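Clelura is a hand-held gripper project developed at Paredside, a shared workshop in the town of Shek. The name covers both the tool and the set of build notes kept by the workshop's members. The tool is held and worked by a person, and its fingers follow the same shape as those of a robot arm, so that movements made by hand can later be used to teach a machine.

History

The project grew out of an earlier kit called Zindum, a desktop arm that members put together from printed parts. Zindum could lift light objects but was slow to program, and its users spent most evenings entering positions one at a time. Work on a hand-held version began in March, and the first usable pair was finished after seven revisions of the finger linkage. Later changes dealt mainly with the pivot pins, which had worked loose in the early units.

Design

Each Clelura tool has two mirrored halves that open and close together. The outer arms are cut away to save weight, and the fingers carry soft pads with a textured face. A complete tool weighs 402 grams. Members who build at home are advised to print the arms flat and to leave the pads until last — a pad glued before the linkage is aligned usually has to be removed.

Use

Practice sessions are held in ordinary rooms as well as at the workshop. Household goods are preferred over test blocks, and fruit is the most common choice for first sessions.

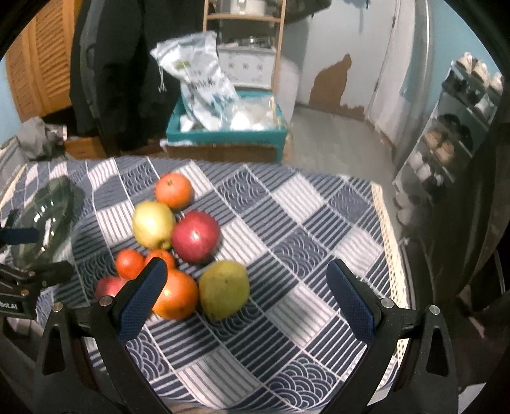
Round objects of different sizes require the operator to judge the opening of the fingers before each grasp. Small citrus fruits are harder to take from a group than large ones, as the fingertips must pass between neighboring pieces. The build notes recommend a slow approach and a short pause before lifting. Patterned tablecloths are allowed, and the notes ask only that the cloth be held flat.

By the end of the first season the members had recorded 563 grasps. Attempts in which the object was dropped were kept and marked as such.

Related work

A smaller version for children's workshops has been drawn but not built. Zindum remains in use at Paredside for teaching basic assembly — its printed parts are still stocked there, and two of its brackets fit the Clelura handle without changes.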